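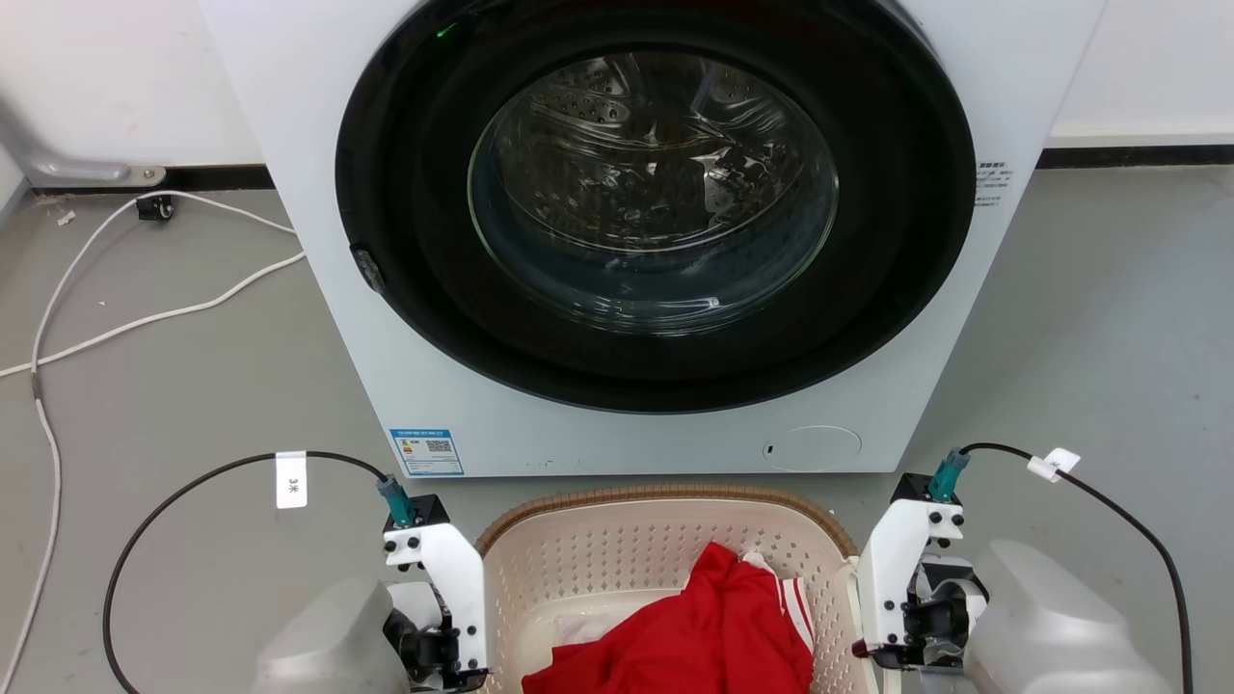 Warkia Coalition Talks – README

Version 5, last touched 2020-12-01

Hi, and thanks for downloading this. It's a small text collection I put together on the coalition talks in Warkia, from the night the election results came in to the day the cabinet was sworn in. I started it because I kept losing track of who had promised which ministry to whom, and my bookmarks folder was a disaster (it still is, but now there's a dataset too!).

What's in it

There are 300 short news items, all in English, each one tagged by hand. Of those, 200 come from the Clarnum Courier, which let me use its wire summaries. The rest come from the Flilgate Weekly and the regional radio station in Bratu, whose website posts a text version of its morning bulletin. I typed up 40 of the Bratu items myself from recordings, so if you spot a weird spelling of a village name, blame my ears.

Files

items.csv – one row per news item
parties.csv – party names, short names, and which bloc they sat in
offices.csv – every post that was mentioned as part of a deal
notes.txt – my running notes, messy, read at your own risk

Columns in items.csv

id – just a number, with gaps where I threw out duplicates
source – courier, weekly or radio
stage – early, stalled, draft, signed or after
claim – one sentence, my wording, saying what the item reports
office – the post being haggled over, blank if there isn't one
denied – yes if any party denied the report later on, otherwise no

The stage column gave me the most trouble. The talks fell apart in July and then sort of un-fell apart over one long weekend, and the papers didn't agree on when they'd restarted. I went with the Courier's date and marked everything before it as stalled. If you're studying the timeline closely, please check notes.txt before you trust me on that stretch.

"Signed" means the text of the deal was public. A party leader waving a folder at reporters doesn't count, and yes, that came up more than once.

Things to watch out for

The Courier is based in the capital and it shows – the two big parties get most of the space, and the farmers' list from around Bratu hardly appears until its votes were needed. The radio items help a bit, but there aren't enough of them to even things out. Please don't use the item counts to say how important a party was.

Quotes have been cut down to a sentence or less. For the full wording you'll have to go to the original papers. I also did all the tagging alone, so there's no second opinion on any of it, and the denied column is only as good as my patience for reading follow-up stories.

Using it

Free for teaching, research or plain nosiness. Credit it as "Warkia Coalition Talks, version 5" and keep the source column in if you pass it along, which was the one thing the Courier asked for.

Next up

I'd like to add the budget vote, and I'm slowly working through the Flilgate council's own talks, which followed the national deal and were, if anything, grumpier. Corrections are very welcome! Open an issue with the item id and a link, and I'll get to it when I can.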